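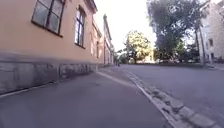 配達ロボットが来て、歩く仕事が減った話

うちの職場(書類とか検体とかを近所の事務所に届ける小さな会社です)の担当エリアは、こういう道ばっかりなんです。サーモンピンクの長い建物、灰色の石積みの土台、広い歩道、そして石の縁石。この縁石がですね、くせもの!

1月にTrivumbergの配達ロボットが4台入りまして、平らな歩道ならすいすい行くのに、段差のある横断のところで止まるんですよ。止まると事務所の画面にお知らせが出て、誰かが遠隔で「右に寄って、そこから渡って」と助けてあげる。その係が今の私です。前は一日中歩いてたのに、今は椅子の上。腰にくる〜。

同僚のSzabolcsさんは歩くほうに残りました。階段のある建物と、受け取りに署名がいるお客さんの担当です。「楽な荷物だけ機械に取られた」とぼやいてて、それはちょっとわかる。重いのと面倒なのが人間に回ってくるんですよね。先週は一人で15件、全部階段つきだったそうで、さすがに所長のSolangeさんに二人で相談しに行きました。来月から画面係と歩く係を週ごとに交代にしてくれるそうです。やった!

給料は変わらず、残業は減りました。でも、木の下を通って角の奥さんに挨拶して、みたいな時間がなくなったのは、思ったよりさみしい。ロボットは挨拶しないし(音は鳴るけど)。

交代が始まったら、まず靴を買い直します。半年以上はいてないやつ、底がかちかちになってました。おすすめあったらコメントで教えてください。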